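Packing table helpers wanted at Flutby, September start

We're a small dried food packing room and we'd love some company at the table - people who like a tidy job, a chat and a pot of tea.
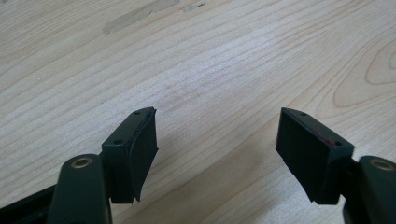 A wooden tabletop at Flutby

You'd join Feven Gebremichael and Italo Mazza for 5 mornings a fortnight, and no experience is needed, only patience and clean hands.

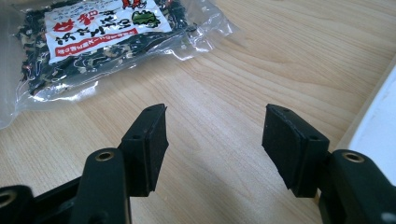

1 min read

Most of our dried goods come in clear bags, and you'll soon get to know them. 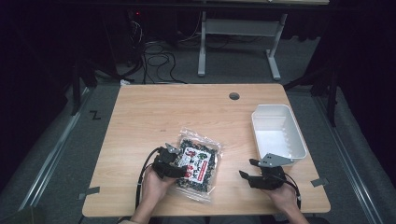

Sorting is the heart of the job, and we'll teach you slowly. Bags are checked for splits and labels, then go into a shallow white bin like the one on the right of the table. Take your time with it - we always do.

Do write to Eyerusalem Tefera at Flutby by June 23, 2021, and tell us a little about yourself.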